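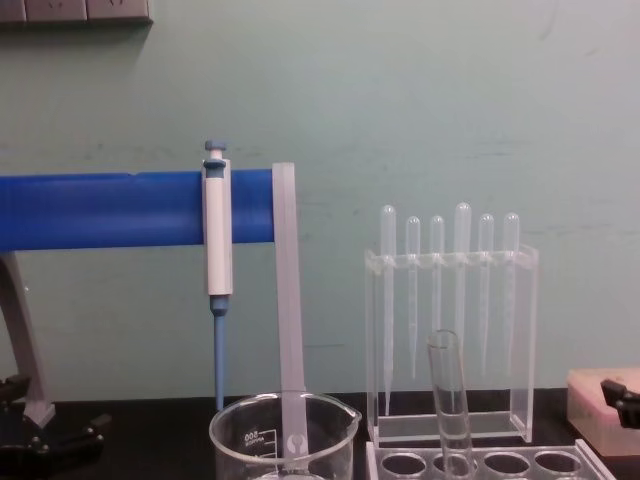 The February award to Prokudero covers one thing: a written set of working rules for two-arm robots that handle glassware on a shared lab bench, tested on our own bench before we publish them. Rules for fenced industrial cells are easy to find. Rules for a bench where people also work by hand are harder to come by, and the ones we collected were mostly written for a single arm and a single instrument. Our test layout is deliberately ordinary. Transfer pipettes stand bulb up in a clear rack, the micropipette hangs from the blue bar of its stand, and a beaker sits close by. Most small labs own the same items, so they should be able to try the rules without buying much.

Status as of April 24, 2019

The draft now has 15 rules, down from 22 in the proposal. We merged several that said the same thing in different words and dropped two that could not be checked by an operator at the bench. Each remaining rule has a pass condition that can be marked on a one-page sheet.

We have logged 1162 supervised transfers under the draft rules. A transfer means one pick, one move and one release of a single item. The target in the work plan was 300 for this period. The higher number comes from short tasks, which went faster than planned. Long tasks with several handoffs are behind schedule, and we do not want the total to hide that.

What changed in the draft

Rule 3 (approach) used to set one speed limit for the whole bench. It now sets a lower limit near any open glass container and leaves the rest to the lab.

Rule 7 (cables) is new. Gripper cables must be routed so that they do not cross the pick area at any point in the task. The operator checks this by hand at low speed before the first run of the day.
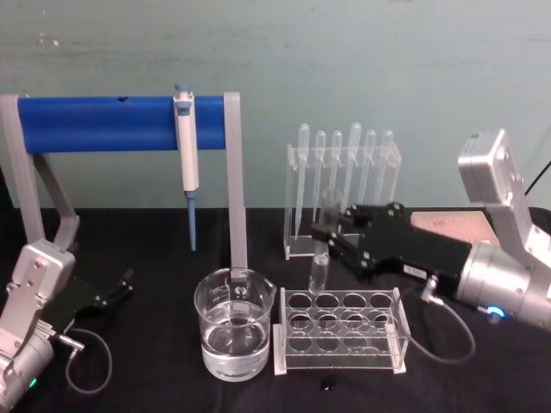 Rule 8 (one arm at a time) says that only one arm may be inside the space above a rack. The other waits outside that space with its gripper open and does not start until the first has cleared. This costs time. Our operators asked for an exception for handoffs, and we have written one, limited to tasks that have been run empty 12 times without a stop.

Rule 11 (liquids) limits the test work to clear water. Labs that adopt the rules will have to do their own review before using anything else. Gekell, our outside reviewer, asked for stronger wording on this point and we accepted the change.

Problems

The stop log is uneven. Early entries say only "operator stop" with no cause, so nearly 300 transfers cannot be used to judge Rule 8. The form now has a required cause field. We also found that two operators read "clear of the rack" differently, one measuring from the fingers and one from the wrist. The text now says the whole gripper.

The Allov control software records gripper force but not the time of release. We are marking release times by hand until the next update.
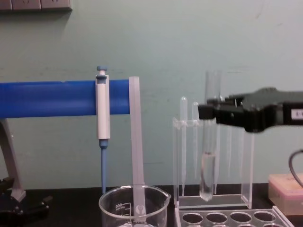 Does a lab need two arms to use these rules?
Most of them apply to one arm as written. Rules 8 and 9 cover shared space and handoffs, and a lab with a single arm can mark them as not applicable on the check sheet.

Budget and next period

Spending is within plan. The line for glassware is underspent and we ask to move the balance to operator hours, which are needed for the long tasks. No other change is requested.

Before the next report we will finish the long-task runs, send the revised draft to Gekell for a second review, and have the Vlachopoulos teaching lab try the check sheet with its own staff and no help from us. Their marked sheets will be attached to the report as received.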